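3.2 Work surfaces and seating

Complaints about desk height were the most common remark in the first round of interviews at Welau, ahead of noise and lighting. Of the 17 workrooms in the survey, most had been furnished in a single purchase, with tables of one fixed height and no record of who would use them. Staff who spent the day at a screen and staff who stood to sort parts were given the same table. Lill and Mishra found a similar pattern in their earlier survey of the Prestero offices, where the tables were chosen by price and the chairs by the color of the carpet.

We measured each surface from the floor and recorded its finish. Pale, flat finishes were liked for close work with small objects but drew complaints of glare near windows (Figure 3). Dark finishes drew fewer complaints of glare, though several people said they lost track of small dark items on them.

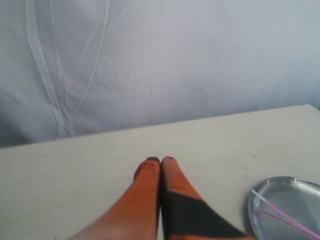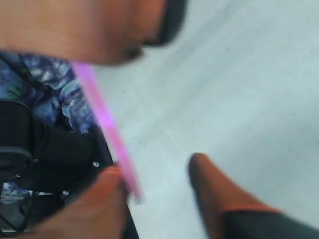
Figure 3. Two views from one workroom. First: white tabletop. Second: person in a patterned shirt.

Comfort scores were collected on paper at the end of each shift. A total of 1,000 forms were handed out in May, and the return rate was higher in the smaller rooms. Forms that left the question on neck pain blank were kept in the data set but not used for Table 4. Workers who had changed tables during the month were asked to fill in a second form for the new table.

Scores did not differ much by finish once window distance was taken into account. Table height mattered more. People who rated their table as too low also tended to report stiffness in the shoulders, and this held for both seated and standing work. Nieto and Jaidee report the same link for sewing rooms, with a stronger effect among taller workers. We did not record body height, so we cannot test this with the present forms. The question was added to the second round, described in Section 4.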